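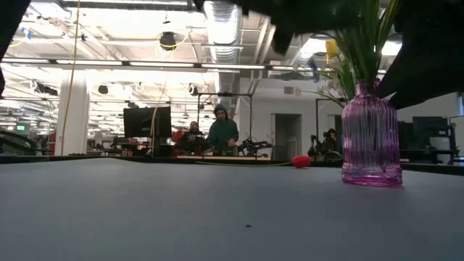 The pink vase, with one red flower lying on the table beside it.

Flowers on the gray table

I have a weakness for fake flowers and I'm not going to hide it anymore. For years I kept mine in a box on top of the wardrobe and told visitors I was "between arrangements", then I moved to Ultonstead, where my windows face a brick wall and no real plant has ever lasted past May, and out they all came again. So this page is a small one, all about a vase, a big gray table and a heap of stems that don't need watering.

The vase first, because it's my favorite thing here by a mile. It's pink glass, really a magenta when the light gets into it, with ribs running up and down the body, a rounded shoulder and a narrow neck. I love ribbed glass! A plain clear vase shows you every bare stem and every bit of wire, and this kind blurs it all into something pretty. Look at the tabletop around the base too – there's a faint pink reflection on the gray that I didn't notice at all until I got home and opened the picture on a bigger screen.

Narrow necks are a mixed blessing, I should say. They hold everything nice and upright, but once you've got a good handful of greenery in there, each new stem has to be talked into it. I usually start with the long leaves and let them flop wherever they like (several of these went over to the left, and I think they look better for it), then something small and pale, then a bit of yellow. The big showy heads go in last. My old habit was to do it the other way around, and I'd end up poking leaves into gaps with a pencil.

The round red one on the table has a stem that goes on forever. If it were mine I'd be tempted to cut it down, and then I'd regret it, the way I regretted the sunflowers I bought at the Dredwood market and trimmed the same evening. They sat so low in the jug they looked like they were hiding. Bend first, cut later! Most of these stems have wire in them, and you can fold the bottom few inches up on themselves and get the height you want without reaching for the snippers.

The room was a treat as well, by the way. White ceiling, beams, long rows of lights, a great silver duct coming down in the middle of it all. I do my own arranging on a kitchen table under one bulb, and I had no idea how much difference good light makes to colors. Everything at home looks slightly like soup.

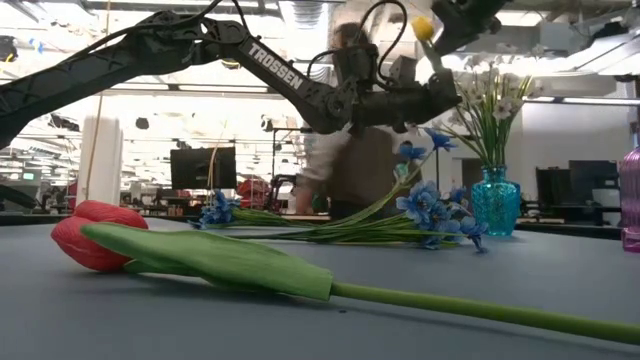
Tulips are where I get picky. A real one opens up and goes floppy inside a week, and the copies so often get made wide open and stiff, like a plastic cup. I like them closed, with the petals layered over each other and a little bit of sheen, and one broad leaf that curls along beside the flower. Red is the color I'd always buy first. It holds its own next to almost anything, and against gray it just sings.

Blue is harder. I bought a bunch of blue ones from Cabrera last winter, 4 stems tied with string, and they've been in every room of the apartment and looked wrong in each. I'm coming around to the idea that they want to be next to red, with plenty of green in between, and I'm going to try it this weekend in the Clesent jug (the cream one with the chip, for those of you who remember it from the spring page). If it works I'll put a picture up. If it doesn't, the blue ones go back in the box on the wardrobe and the tulips get the jug to themselves.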